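Muriithi House – Staff Kitchen and Tea Point
Quarterly Inspection Checklist, August
Inspected by: Fumiko Sakai
Countersigned by: Loredana Costa

1. Fridge temperature log
Satisfactory. Entries complete for all working days. The log sheet should be moved to the inside of the cupboard door.

2. Hot water boiler
Action required. Descaling overdue. Service call placed with Urkico under job number 292.

3. Fire blanket and extinguisher
Satisfactory. Both in date and correctly mounted. The sign above the extinguisher is faded and is to be replaced.

4. Worktops, glassware and cutlery
Satisfactory. White surfaces are to be wiped down at the close of each day. Chipped glasses must be wrapped before disposal.
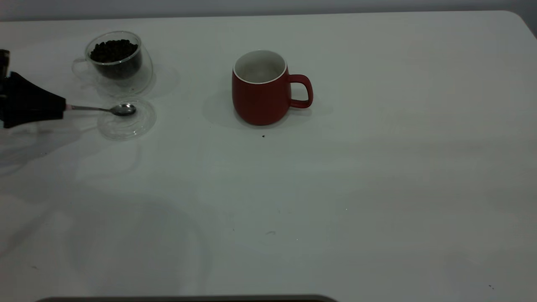
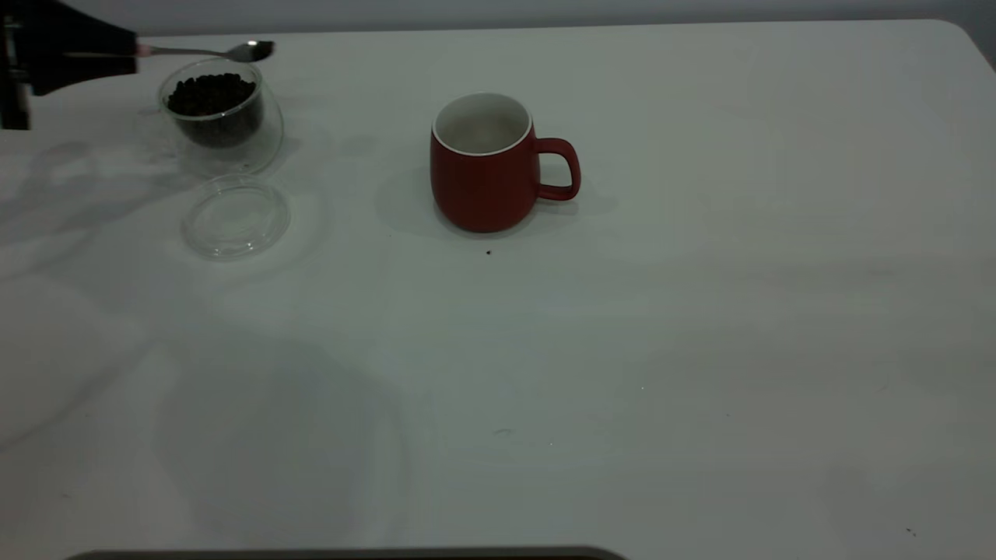
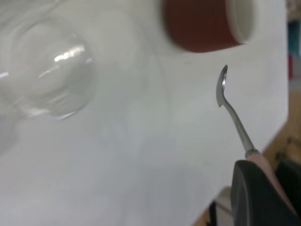
5. Dry goods
Partly satisfactory. Opened packets of sugar and flour were found without dates. Labels are kept in the second drawer.

6. Electrical items
Action required. Of 18 items listed, 2 had no test sticker – the toaster and the small radio. Both have been withdrawn from use until tested by Ekene Babalola.

7. Waste and recycling
Satisfactory. The food caddy lid does not close fully; a new one is on order.

8. Floor and exits
Satisfactory. Delivery boxes must not be left by the rear door, even for short periods.

Items 2 and 6 will be checked again on Tuesday.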